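Home | Diary | Recipes | Garden | Say hello

Sunday, after supper

I have been promising myself a proper sit-down with this diary all week, and now that the dishes are done and the window is open and it finally smells like June out there, I have no excuse left. Sabine Engelhardt came by at four with a rhubarb cake (her mother's recipe, the one with too much butter, bless her) and we ended up talking about snacks for most of the afternoon, of all things!

It started with the black wire rack. I love a wire rack, I always have – you can see everything at once and nothing goes missing at the back for 19 months like it did in my old pantry in Skovamton. Chips on the shelf, soda underneath, and the colors do all the decorating for you. Sabine is firmly for the orange soda. I told her I'd take cola any day, and the lemon-lime only if my stomach is off.
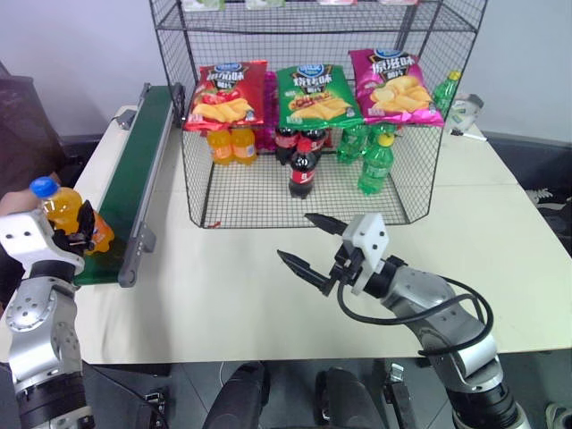
Later, with the cake

We got onto the chips then. I can't read a word of Chinese, so I choose by color, and the green bag is the one I would reach for first. Sabine says red, always red. Kylie Pomare called in the middle of it to ask about Liao's birthday and was made to vote as well – she said pink without even thinking, so that settled nothing.

We'll be 28 for the birthday if everyone comes, and I want to put out chips and cold bottles on the porch before the real food. Must ask Kylie for her big cooler.

Bed now, my tea has gone cold.

Contact | Copyright Hastura Diaries | Back to top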